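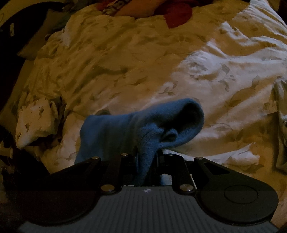
Nimameo household tasks project: September progress report
Prepared for the Brimia fund by Stijn Stevens

Summary

We promised 700 usable demonstrations of laundry handling by the end of the grant. We don't have them yet. What we do have is a collection routine that works, two people who can follow it without ringing me, and a much better idea of what "usable" means than the one I put in the application, where I defined it as "good".

Where the work stands

Collection moved out of the office and into bedrooms during the summer. The office table was quick and tidy and taught the model a great deal about office tables. Beds are slower. A duvet shifts when you lean on it, a sock sinks into the folds, and the light through a bedroom curtain does whatever it likes. The early batches from the office have been kept, but they are now marked as a separate set and will be used for warm-up training only.

Each demonstration is a single pick and place with the hand-held gripper. The operator starts with the jaws open, closes on one item, lifts it clear, carries it to the drop point and lets go. Socks come first, then other small clothes, then anything bigger than a pillowcase. We have not reached anything bigger than a pillowcase. The fund's reviewer asked in the spring why we were spending so long on socks, and I would invite the reviewer to try one. A sock has no proper top or bottom once it has been dropped on a bed. It can be picked up by the cuff, the heel or the toe, and all of these count as success, which is pleasant for the operator and confusing for the learner.

We have also stopped clearing the beds before a session. Other cloth stays where it was left, patterned bedding is welcome, and the operator works round it. The written instruction used to say "prepare the surface", and both operators prepared it beautifully, to a standard I have never seen in a home. That line has been removed.

Quality checks

Every session is reviewed in batches of 100. I watch the lot, usually before 9am, as it is hard to explain to visitors. A demonstration is rejected if the item leaves the camera's view for most of the carry, if the jaws take hold of the bedding as well, or if a free hand comes in to help. The last of these is the most common. People who have handled their own socks for decades find it very hard to leave the other hand out of it.

Hesitation is no longer a reason for rejection. We used to throw out any clip where the operator paused above the item or missed and tried again. The trained policy then behaved like somebody who had never missed anything - it closed on air, lifted the air and delivered it to the drop point with great confidence. Second attempts are now kept and tagged, and 10 of every batch are to be deliberate near-misses followed by a correction.

Problems

The Masent labelling tool still merges two clips when the gap between them is short. We have a workaround (count to five with the gripper lowered) and have asked for a fix. The workaround has been more reliable than the replies.

Tracking suffers over plain bedding and in poor light. Printed duvets do better, and operators have been asked to prefer them where the household owns one. A desk lamp has been added to each kit. It was not in the budget and I have put it under "sundries".

Wrists get tired. Sessions were planned at two hours and are now half that, with a break in the middle. This accounts for most of the gap between the plan and the total, and I would rather report the gap than hide it in the pace of the final month.

Spending

Within budget apart from the lamps. The travel line is underspent, the homes being nearer than we had assumed. I would like to move the remainder to operator hours and will send the form separately.

Next period

- Finish socks, including pairs that have been balled together
- Begin small towels and pillowcases
- Hand the first full set to the Nigam team for a training run
- Rewrite the operator guide, which still has a photo of the office table on its cover
- Agree with the fund what "usable" means, in writing this time

I'd be glad of a short call before the Nigam handover, as their format differs from ours and one of us will have to give way.

Stijn Stevens
Project lead

Recent reports
Nimameo: spring progress report
Nimameo: notes on operator training
Masent labelling trial: findings
Nigam data exchange: draft format
Grant application summary

Contact the project office | Copyright Nimameo | Back to top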